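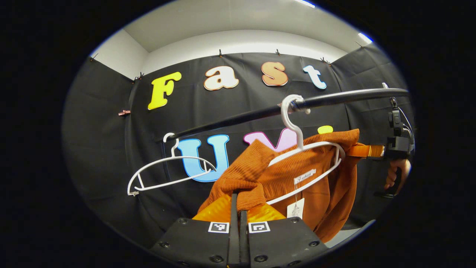
Minutes of the regular meeting of the Nuscombe Visitor Bureau, held Tuesday, November 29, 2022, in the lower meeting room of the Nuscombe Town Hall. The Chair called the meeting to order at 6:30 p.m. and declared a quorum present. The Chair reminded members that remarks from the floor would be limited to 3 minutes each, and, pointing to the word "Fast" in large letters on the black backdrop, asked that the agenda be taken in the same spirit. The Clerk recorded apologies from the member for the Sevby district and from the representative of the lodging trade.

1. Approval of the agenda

The agenda was approved with one change. The item on winter hours at the ferry landing was moved ahead of the item on the visitor guide, at the request of the harbor office, whose representative had to leave early.

2. Minutes of the previous meeting

The minutes of the previous meeting were approved with two corrections. Under item 5, "Bouchard Trail" should read "Bouchard Overlook." Under item 7, the motion to renew the map license was made by the Vice Chair and seconded by the parks representative, and the order was reversed in the draft.

3. Matters arising

(a) Highway sign at the Sevby turn. The Clerk reported that the state highway office has accepted the revised wording for the brown sign. The sign will direct drivers to the ferry landing and the old customs house. The Bureau had also asked for the overlook to be named, but the office's limit on lines of text does not allow it. Members agreed to accept the sign as offered.

(b) Restrooms at the ferry landing. The parks representative reported that the replacement door has been ordered. The east side remains closed. The notice on the door still gives the summer telephone number and will be changed.

(c) Complaint concerning parking at Bouchard Overlook. The Clerk read a letter from a visitor who received a ticket while parked on the grass beside the full lot. The Bureau has no authority over tickets. The Clerk was directed to answer the letter, to express regret, and to forward a copy to the town police.

4. Winter hours at the ferry landing

The harbor office representative presented the winter schedule. The Sevby ferry will make its last return crossing at 4:15 p.m. on weekdays and 5:15 p.m. on weekends. The information desk at the landing has been closing at 4:00 p.m., which leaves passengers on the last weekend boat with no place to ask about buses.

A member asked whether the desk could stay open later on weekends only. The harbor office replied that it could provide heat and light in the building until 5:30 p.m. on those days, but could not provide staff. The Vice Chair suggested that the printed bus timetable be posted outside the building, where it can be read after closing, and that the hours of the desk be left alone until spring. A second member disagreed and stated that a timetable on a wall is of little use to a visitor who has just missed the bus.

After discussion, it was moved and seconded that the information desk remain open until 5:30 p.m. on Saturdays through the winter season, and that the timetable be posted outside at all times. The motion carried, with one member opposed. The additional wages will be taken from the seasonal staffing line.

The harbor office representative left the meeting at 7:05 p.m.

5. Visitor guide for the coming season

The publications subcommittee presented a draft of the new guide. Biteo, the printing firm that produced the last two editions, has submitted a price for a guide of the same size and paper. The firm has asked for final text before the end of January in order to deliver copies in April.

The subcommittee proposed the following changes from the current edition:

The section on day trips will be placed before the section on lodging. Desk staff report that most people who pick up the guide at the landing already have a room.

The walking route through the old town will be redrawn to begin at the bus station. The current route begins at the customs house and sends walkers uphill against the one-way street.

The page on local history will be shortened. The paragraph on the salt trade will be kept. The paragraph on the founding of Nuscombe will be rewritten, after objections from the historical society concerning the date of the first chapel.

Restaurant listings will no longer show prices. Several were out of date before the current edition was delivered.

A member objected to the last change and stated that visitors with children rely on prices more than on any other part of the listing. The subcommittee replied that a simple mark for inexpensive, moderate, and expensive could be used in place of figures. This was accepted without a vote.

There was a long discussion of the cover. The subcommittee favored a view of the harbor from the water. Two members felt that the harbor has appeared on too many covers and asked for the overlook in fall. The Chair noted that the guide is used mostly in summer. The matter was returned to the subcommittee, which will bring two covers to the next meeting.

The number of copies was then considered. The current run was exhausted at the landing in August, while the copies sent to the highway rest area were not all taken. It was moved and seconded that 700 copies be held in reserve at Town Hall for release after the Fourth of July, and that the share sent to the rest area be reduced to 400. The motion carried unanimously.

6. Bouchard Overlook

The parks representative described the condition of the path from the lower lot. The gravel has washed onto the steps at the second bend, and the handrail is loose at that point. The path is open, but a caution sign has been placed at the bottom. Repairs cannot begin until the ground is firm.

The parks department proposes to use the repair period to replace the viewing panel at the top. The present panel is faded, and it names a hotel that was torn down several years ago. A member asked that the new panel name the islands in the order in which they appear from left to right, and that it be checked on site before it is ordered. The parks representative agreed.

Members also discussed whether tour buses should continue to use the upper lot. The lot has 33 spaces for cars, and a bus waiting there blocks the exit. The operators prefer the upper lot because many of their passengers do not manage the steps. It was suggested that buses be allowed to unload at the top and then wait at the lower lot. The Clerk was directed to write to the operators for comment before any rule is drafted.

7. Spring open house for lodging owners

The Vice Chair reported that the open house will be held in April, in the same week that the new guide is delivered. Owners of inns, rental cottages, and campgrounds will be invited. The program will include the ferry schedule, the new guide, and a period for questions on the lodging tax form, which many owners found confusing this year.

A member asked that owners on the Sevby side be offered a separate time, given that the last ferry leaves before the proposed closing hour. The Vice Chair will look into an afternoon session at the Sevby library.

8. Financial report

The Clerk presented the report for the period ending October 31. Lodging tax receipts are ahead of the same period last year. Map sales at the landing are lower, and members attributed this to the free map inserted in the current guide. The postage line has been overspent, owing to a large number of requests by mail from out-of-state visitors. The report was accepted as presented.

9. Comments from the public

A resident of Harbor Street asked that the walking route in the guide not be drawn past the private steps beside the old bakery. Walkers have been using the steps to reach the beach. The Chair thanked the resident and referred the matter to the publications subcommittee.

A second resident asked whether the fall market would be listed in the guide. The subcommittee confirmed that it will be listed, provided the market supplies its dates before the text is closed.

10. Next meeting

The next regular meeting will be held in January, on a date to be posted at Town Hall and at the ferry landing. Items for the agenda should reach the Clerk one week in advance.

There being no further business, it was moved and seconded that the meeting adjourn. The motion carried, and the meeting adjourned at 8:20 p.m.

Respectfully submitted,
Clerk, Nuscombe Visitor Bureau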